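Keeping a Work Table Clear Enough to Use

By Kekeli Ametepe
February 16, 2018
39 comments | 800 shares

I have started more projects on the floor than I care to admit, all on account of a table that had turned into a shelf. If yours is the same, pour yourself something warm and come along with me.

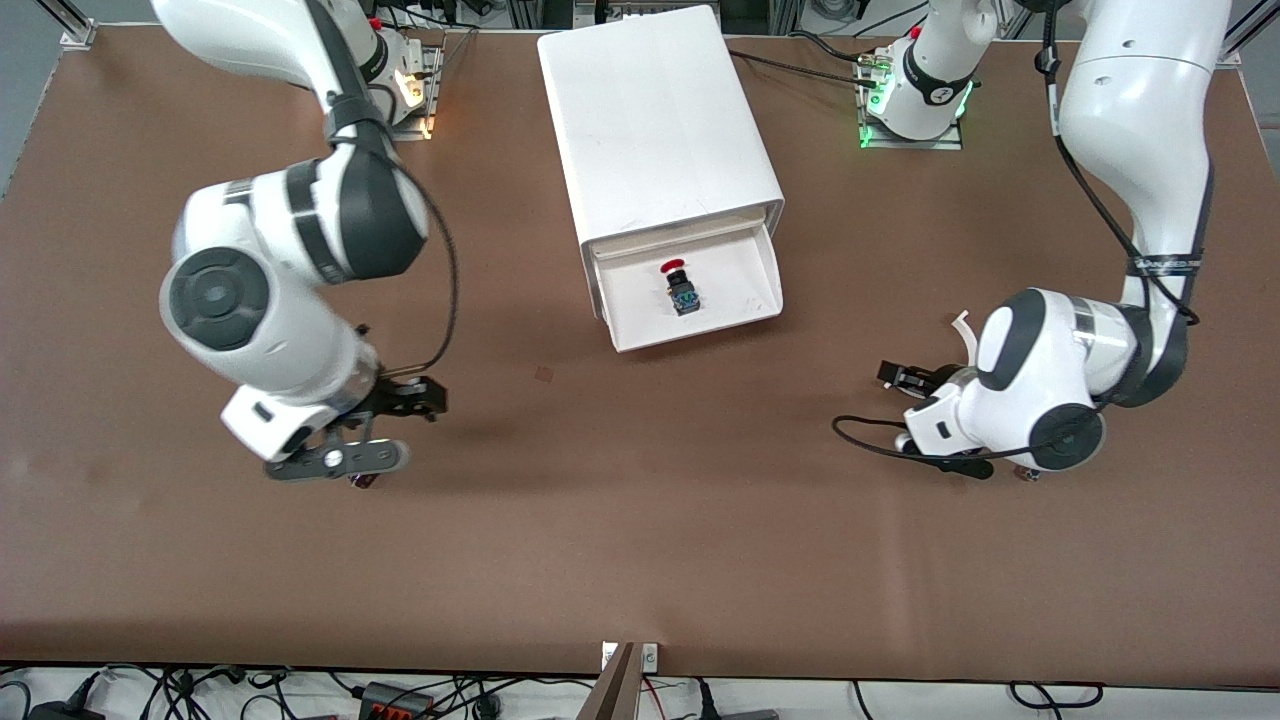

Start with everything off

I mean everything, even the lamp. Put an old sheet on the floor and move it all down there, then wipe the top with a barely damp cloth and a drop of dish soap, going with the grain if it's wood. Dried glue comes up nicely with a plastic scraper or an old store card (I've worn out two of them!). Please don't use a knife, however tempting — I have the scratches to show for it.

One box, and only one

My neighbor Yufang Lu got me into this, and I've been grateful ever since. Keep a single box for whatever you're working on right now, and when you stop for the night it all goes in, scraps and instructions included. If the lid won't close, you have two projects going, and one of them can wait in the closet.

Sort the little things while you're sitting down

Screws, buttons, picture hooks, that one odd key. Muffin tins are wonderful for this, and so are egg cartons if you don't mind replacing them now and again. I do mine in October, when the evenings get dark and there's a good radio play on.

Look after the surface

A bare wood top likes a thin coat of paste wax twice a year. Rub it on, let it haze, and buff it with an old T-shirt. Sealed tops only want wiping. For paint days I roll out brown paper and tape it underneath, so the edges don't curl up and catch my sleeves.

Recent tips
Getting candle wax out of a tablecloth
What to do with a sticky drawer
Storing paintbrushes over the winter
Quieting a squeaky stair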